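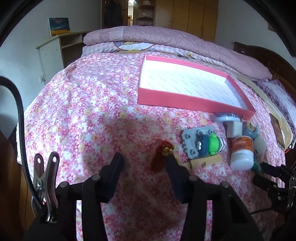

**Ticket 1000: Bed not cleared before linen change**
Site: Nellalcombe residence, Lutach wing
Opened: Monday, September 5, 2022
Priority: 3
Status: Pending occupant reply

**Issue**
Linen service could not be completed. Small personal articles were on the floral sheet, and staff are not permitted to move residents' belongings without consent.

**Articles noted**
- Red fuzzy toy, similar to a rooster or other bird
- Box lid, pink-red outside, white inside
- Gray plastic plate with holes, holding a blue and green toy character
- Flat wooden stick
- White bottle, orange and white label
- White plug-style adapter
- Pale blue round dish or cap

**Log**
1. Notice left at the door requesting that the bed be cleared. No reply received.
2. Second notice issued with a storage tote. The occupant asked whether the toys could remain on the pillow. Request declined under the linen policy.
3. Contents of the bottle not confirmed. The occupant is asked to state them in writing before it is packed.

**Next step**
Service will be rescheduled upon written consent. The floral set is to be returned to the Eno laundry room by December.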